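Household Economics 217: Looking After What You Own
Notes for Unit 2, Cloth and Its Upkeep
Instructor: Graziella Bianchini

Bring these to the session. I print spares, and they go to whoever forgot theirs last time, so there is a queue.

Why cloth wears out

Most fabric dies of laundry. We wear a shirt for a day, find nothing wrong with it, and send it through hot water with a pair of jeans. Each wash pulls loose a few short fibers, and the gray fluff in the dryer filter is your wardrobe leaving in installments.

Dark colors show it first. Dye sits partly on the surface of the thread, and rubbing takes it off along folds, cuffs and seams. Wash darks inside out, in cool water, with less soap than the box suggests. The box is written by people who sell soap.

Folds matter in storage too. A heavy cloth left on the same crease all winter will fade and weaken along that line. Refold it somewhere else every so often, or roll it.
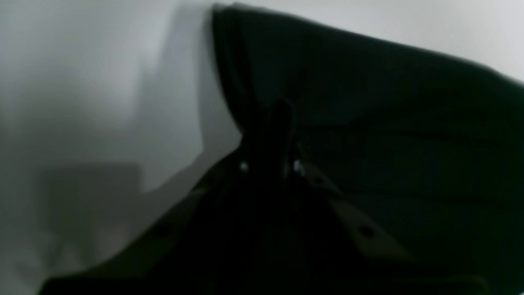

Tane Pryor objects that rolling is fine for people with closets, and that in a studio apartment a rolled tablecloth is just a bolster with ambitions. He refolds his in thirds one month and in quarters the next, and has had no bad creases so far. I accept the method and have stolen it for these notes.

The cost of a garment

Divide the price by the number of wearings. A $42 sweater worn once cost you $42. Worn 100 times, it cost you 42 cents a wearing, plus washing. This sum is very popular with students who want to buy an expensive coat. Please note that it only works if you wear the coat.

Repairs go in the same column. Pierina Fiore's handout on darning is the reading for June, and it is shorter than it looks. Most of it is thread weights. 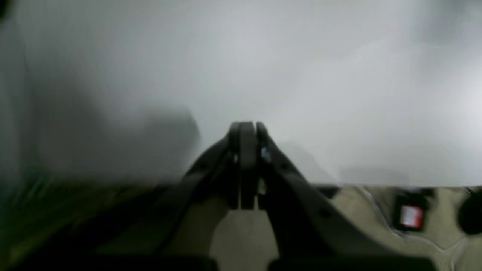

For next time

Read the care label on one thing you own and have never read the label of. Write down what it asks for and what you have been doing to it. Half a page. Confessions will be treated kindly and marked as usual.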